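報道関係各位

ブラストベリ、梱包済み商品のピッキング用ロボットの導入計画を発表
購入前の試験期間を設け、段階的に予算を執行

1月

小物・革製品・生活雑貨の保管と出荷を行うBrastberg(ブラストベリ、以下「当社」)は、バーソープ(Burthorpe)倉庫において、透明フィルムで包装された商品を棚から取り出す作業のために、ロボットアームとグリッパーの購入計画を決定しましたので、お知らせいたします。計画では、4台のロボットを4つの段階に分けて導入します。最初の1台による試験作業は、すでに同倉庫の棚エリアで始まっております。

■ 計画の背景

バーソープ倉庫では、現在1650品目の商品を取り扱っております。このうち495品目は、フィルムで一点ずつ包装された状態で入荷し、包装を開けずにそのまま出荷されます。箱に入った商品については、以前から市販の吸着式の装置で扱うことができましたが、フィルム包装の商品は表面にしわがあり、吸着パッドから空気が漏れることが多いため、自動化の対象から外しておりました。

当社は昨年、三社から見積もりを取りました。しかし、見積書に書かれた能力の数字は、ほとんどが段ボール箱を使った条件のものでした。当社の商品で同じ数字が出るかどうかは、見積書だけでは判断ができません。そのため、一度に全部を購入する方法をやめて、実際の商品で試験をしてから次の台数を注文する方法に変更いたしました。

購買計画を担当するゾイア・コスチューク(Zoia Kostiuk)は、次のように述べております。
「最初の予算案では、本体の価格だけを比べていました。けれども、指の部品の交換、手首カメラの調整、棚の間隔の変更にもお金がかかります。これらを別の費用として後から申請すると、一年の合計が分かりにくくなります。今回の計画では、最初から同じ表の中に入れました。」

■ 試験作業の内容

試験では、包装された商品にグリッパーを近づけ、指の位置を決め、つかみ、搬送用の箱に移すまでを一つの作業として記録しております。グリッパーの指は、先が丸いへら形のものを選びました。角のある指では、フィルムを破る心配があったためです。

手首に取り付けた小型カメラの映像は、指と商品の位置関係を確認するために使います。フィルムは照明を強く反射しますので、商品の輪郭が映像の中で分かりにくくなる場合があります。金属の札が付いた商品では、札の反射も加わります。

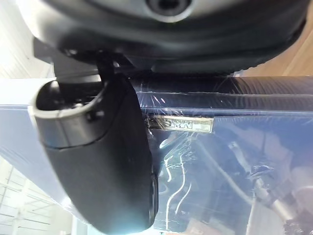 手首カメラから見た、フィルム包装の商品とグリッパーの黒い指。商品には金属の札が付いている。

試験を指導するティモフィー・ドミトリフ(Tymofii Dmytriv)の説明によりますと、反射の問題に対しては、より高価なカメラを買う案と、照明の向きを変える案の二つがありました。当社は先に照明の案を試し、その結果を見てからカメラの予算を使うかどうかを決めます。カメラの費用は予備費として残してあり、使わない場合には翌期の保守費に移します。

■ 導入の段階と予算の考え方

第1段階は、現在行っている1台での試験です。フィルムの破れ、つかみ直しの回数、一点あたりの作業時間を毎日記録します。

第2段階では、2台目を注文します。1台目とは別の通路に置き、夜間の無人運転を試します。注文の条件は、第1段階の記録を倉庫部門と購買部門の両方が確認し、書面で承認することです。

第3段階では、3台目の導入とともに、棚の改修を行います。グリッパーの本体は指よりも幅が大きく、現在の棚の間隔では、隣の商品に本体が触れる可能性があります。改修の費用は通路ごとに計算し、ロボットの価格と合わせて審査します。

第4段階で4台目を入れ、予備の指と消耗部品をバーソープ倉庫の中に常備します。部品の供給はパドスカ(Padska)社と契約を結ぶ予定です。これまでは部品を一つずつ注文しており、到着を待つ間に試験が止まることがありました。

据え付けと安全柵の工事は、ルンバントビン(Lumbantobing)社に依頼いたします。各段階の工事は独立した契約とし、途中の段階で計画を中止した場合にも、次の段階の費用は発生いたしません。

■ 従業員の仕事について

ピッキングを担当する従業員の人数は、この計画によって減らしません。ロボットが扱う商品は、当面の間フィルム包装の品目に限ります。従業員は、検品、返品の確認、ロボットがつかめなかった商品の処理を担当します。

倉庫長のソコロ・ビジャヌエバ(Socorro Villanueva)は、次のように述べております。
「現場からは、機械が止まったときに誰が何をするのか、先に決めてほしいという声が出ました。もっともな意見です。停止時の手順書は、2台目が来る前に完成させます。研修の時間も予算の中に含めましたので、通常の勤務時間の中で受けてもらいます。」

■ 見学および資料について

取引先の皆様を対象に、毎週水曜日の午後2時より、試験作業の見学を受け付けております。見学では、作業の様子のほか、費用の項目を並べた計画表の書式もご覧いただけます。同じような設備の購入を検討されている会社様には、金額の欄を除いた書式をお渡しすることが可能です。ご希望の方は、事前に下記の担当までお申し込みください。安全のため、かかとの高い靴でのご入場はお断りしております。

なお、商品の包装の仕様を変更する予定がある取引先様は、お早めにご連絡をお願いいたします。フィルムの厚さや札の位置が変わりますと、つかむ位置の設定をもう一度行う必要がございます。

■ 本件に関するお問い合わせ先

Brastberg 広報担当 ゾリアナ・シドレンコ(Zoriana Sydorenko)
設備購入に関するご質問 技術調達担当 Shaohua Duan
受付時間 午前9時から午後5時まで(土日・祝日を除く)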